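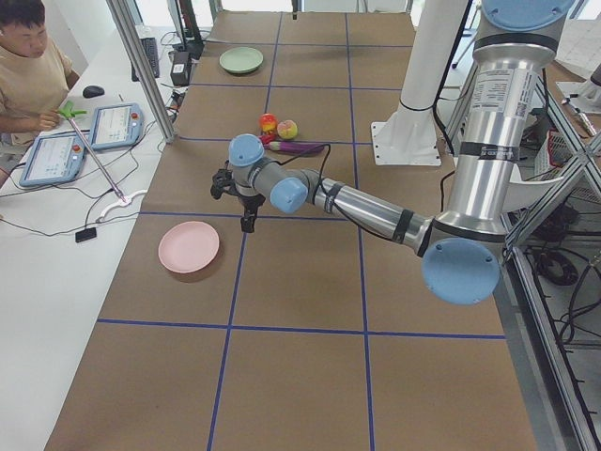

## Larkthorpe open day, the long table room

I nearly didn't go in! The Larkthorpe open day is spread over two floors and my feet were already sore from the Desard building next door (lovely stairwell, far too many stairs), but the door was propped open and I caught a bit of colour out of the corner of my eye, and that was me sorted for the next 45 minutes.

It's the table that gets you. A great long thing, marked off into boxes with thin blue tape, and in among the boxes there's pretend food. A red and yellow apple, a peach with a pinky blush, and an eggplant in that deep purple you only ever get on fake eggplants (mine at home go brown the minute I look at them). They were all sitting close together when I came in, with the eggplant lying on its side in front like it had nodded off. I have a real soft spot for play food. We had a whole tub of it when the kids were small, and I kept the apple for years after the rest went to the op shop.

Then there are the plates, a pale pink one and a pale green one, both round. Such nice soft colours together, a bit like old-fashioned ice cream. The green was up the far end and the pink was closer, sitting right near one of the lines, and of course I wanted to nudge it into the middle of its box. I kept my hands in my pockets. I'd have the pair of them for my own kitchen, though I suspect they'd look a bit lost next to my chipped brown dinner set.

I spent longer than I should have on the tape. I did our craft room bench last December with a roll from Floline, 14 dollars, and I was so proud of my squares until I stood back and saw the whole lot leaning to the left. So I know what goes into a long straight run. The edges on this table are lovely for most of the way, really crisp. I was quite cheered up by that. 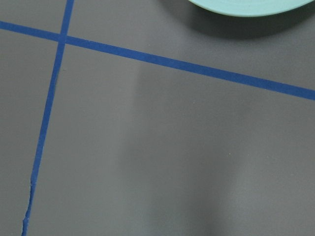

Another visitor reckoned you should never pull tape tight as you lay it, just let it come off the roll and press it down with the side of your thumb, and do the long lines before the short ones. I'd done mine the other way round, short ones first, and stretched every single one. So that's the craft room bench coming up again, I suppose.

After that I went down for a cuppa and a slice at the Vishwakarma stall in the courtyard. The lemon was better than the caramel, and the queue moved quickly. If you're going next year, park behind the oval and get there before 2, when the buses come in. I still have to look for somewhere that sells that green plate.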